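Translated crime that isn't Nordic? Recs + argument about Prornberg
Board: Mysteries & Thrillers > Series talk

harborlight_reads
OK so I finished the last of the Prornberg books at 2 a.m. and now I have nothing. Nothing! Looking for translated crime, small town, series not standalone. No serial killers who leave poems please. I've done the big Scandinavian names to death and the Italians are great but I want something colder. Bit of background, I read mostly on my lunch break so short chapters are a plus.

Also need to talk about the ending of book four because what was that. Spoilers further down probably, will mark them. 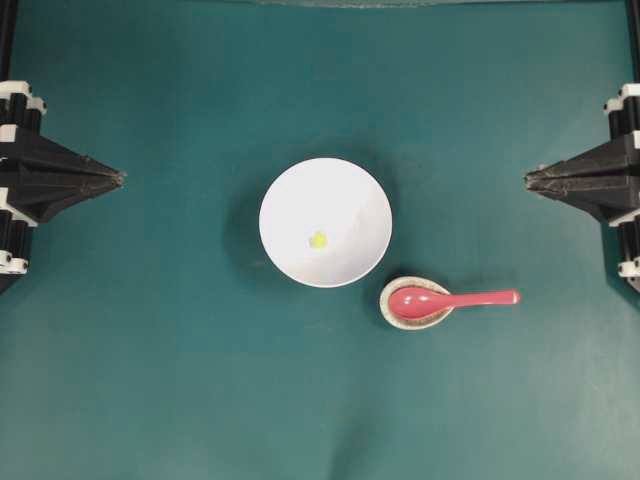 Posted by harborlight_reads in Series talk
August | Replies: 14 | Last edited 11:40 pm

Adding to my own post because I hit enter too soon. What I liked in Prornberg: Inspector Gajewski is tired and rude but never drunk. The town has a real economy, people have jobs, the plot of The Lime Kiln hangs on a shift schedule. And the murders are sad. Somebody misses the dead person. Too many series forget that by page 30.

What I did not like: the romance with the vet. Skip.

tollbridge
Jemau. Go straight to Jemau. Five books out in English, same kind of thing, border town, lots of mud. Detective is a woman called Renata Czerwiński who used to be a tax inspector and solves everything thru paperwork. Sounds dull, isn't. Start with The Weigher's Daughter. The first one translated was the third one written, publishers love doing that, ignore it.

plumcake_77
Seconding Jemau but NOT in that order. The Weigher's Daughter spoils who did it in Cold Orchard, right there in chapter two, they just say his name and the sentence he got. Read Cold Orchard first or you will be mad like I was

tollbridge
It mentions it in one line. I missed it completely.

plumcake_77
You missed it. I didn't. It's the name of the killer, it's not a small line

harborlight_reads
Cold Orchard first then, thank you both. Is it the kind with a prologue in italics from the killer? I can't do those any more.

plumcake_77
No italics. One letter in the middle, a page and a half, and it's from the victim

old_ferryman
Unpopular opinion and I'll take the beating. Prornberg is two good books and two padded ones. The Lime Kiln, great. Saint's Weir, great. Then she gets the TV deal and everything after reads like a script with weather added. Whole chapters where Gajewski drives somewhere, looks at a field, drives back.

harborlight_reads
I like the fields!

old_ferryman
Everyone likes a field. Sixty pages of field in a book where the body turns up on page 90 is a choice.

tollbridge
Is it the translation tho? The first two were a different translator. I noticed the dialog going stiff in book three, people saying "indeed" to each other in a butcher's shop. A friend of mine who reads the original says the jokes in it are much meaner and half are gone.

old_ferryman
Could be part of it. Translator didn't put the field there.

harborlight_reads
OK ending talk. SPOILERS for book four, scroll past if you need to.

.
.
.

So Gajewski finds the ledger in the boathouse, and we know the brother-in-law lied about the ferry times, fine, good, I had that by the midpoint. But then the confession happens OFF the page. We get the morning after. She's buying rolls. Her sergeant says "he signed it" and that's all we get after 400 pages of waiting for those two to sit in a room together. I went back to check if my copy had pages missing. 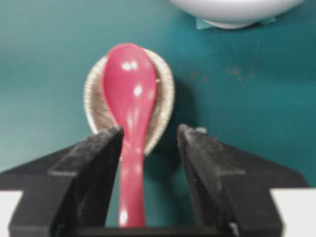 And the thing is I can see what she was going for, Gajewski doesn't care about the confession, she already knew, the case was over for her in the boathouse. It's in character. I still felt robbed. The interview scene in Saint's Weir is the best thing in the whole series, the one with the broken radiator, and this was set up to top it. You can't build a staircase for four books and then take the elevator.

Plus the vet gets the last line. The VET.

plumcake_77
I loved it. Cried at the rolls. She buys 4, and all thru the series she buys 2, and you realize the mother and the kid have moved in. That's your ending, the confession was never the story

harborlight_reads
Wait. She buys 4?? I have to go look.

harborlight_reads
She buys 4. OK. I'm annoyed because that's good. Still wanted the scene.

old_ferryman
See I noticed the rolls and thought it was cute and cheap. A crime novel owes you the crime. If I wanted rolls I'd read something else.

tollbridge
The crime's solved tho. You get the who, you get the how in the boathouse chapter, you get the why from the sister's letters. What's missing is a man saying out loud what you already know.

old_ferryman
Yes and I paid to hear him say it.

END SPOILERS somebody put that in, people on phones can't tell

quietus_lane
Coming in with actual recs as the thread has wandered. Zalewska, if you can find them. Older, late eighties, only three got translated and the covers are hideous. Village policeman, one murder per book, very short, you could do one in a week of lunches. The second one, The Salt Clerk, has a locked room that I still think about. They're out of print so it's used copies or a library that never weeds its shelves.

If you read on a device don't bother, the ebook scan is full of errors. In mine the victim is called three different things and I thought it was a clue.

harborlight_reads
Laughing at that. Library has The Salt Clerk, just put a hold on it. No sign of the other two.

quietus_lane
The first is skippable. The third you'll want. Try interlibrary loan, took mine 100 days but it came.

plumcake_77
100 days!! I'd forget I asked

mossandink
Anybody read Brusilville? Not translated, written in English, but set in a made-up mill town and it scratches the same itch. Two sisters run a funeral home, and one of them is a part time coroner's assistant. First book is slow, I nearly quit, then something happens at a christening and I read the rest standing up in the kitchen.

Warning, dog dies. Old age, not murder, but still.

tollbridge
Read the first one. Found it too cozy. Everybody brings a casserole.

mossandink
Casseroles stop in book two. Book two is bleak, like properly bleak, I had to take a break from it.

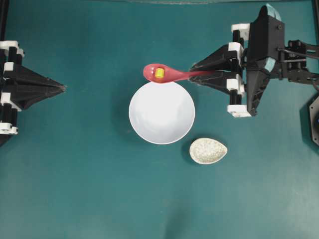 Marlene Stöcker
Signed up just to say please don't skip the first Zalewska. It's clumsy, sure, but it has the whole business with the well, and the third book goes back to that well in a big way. I read them out of order the first time and the last chapter did nothing for me. Read them again in order years later and it floored me. Also the policeman's wife is only in book one and you need her.

quietus_lane
Fair. I forgot about the well. I take back skippable, it's still the weakest.

Marlene Stöcker
Weakest, yes.

harborlight_reads
Interlibrary loan it is, for both. Will start Cold Orchard while I wait. List so far, Cold Orchard, then the rest of Jemau in written order, Zalewska one two three, Brusilville if I can face the dog.

old_ferryman
Put Saint's Weir on there again. Rereads better than it reads. Once you know about the brother the whole first half is a different book, every time he offers somebody a coffee it's horrible.

harborlight_reads
OK we agree on something. Radiator scene forever.

plumcake_77
is anyone doing the Jemau reread btw? there was a thread, one book a month, I think it died around Cold Orchard. I'd restart it if 4 or more people are in

tollbridge
In. Provided we do it in the wrong order

plumcake_77
no

mossandink
In, never read them, don't spoil anything. Which one has the tax thing?

tollbridge
All of them have the tax thing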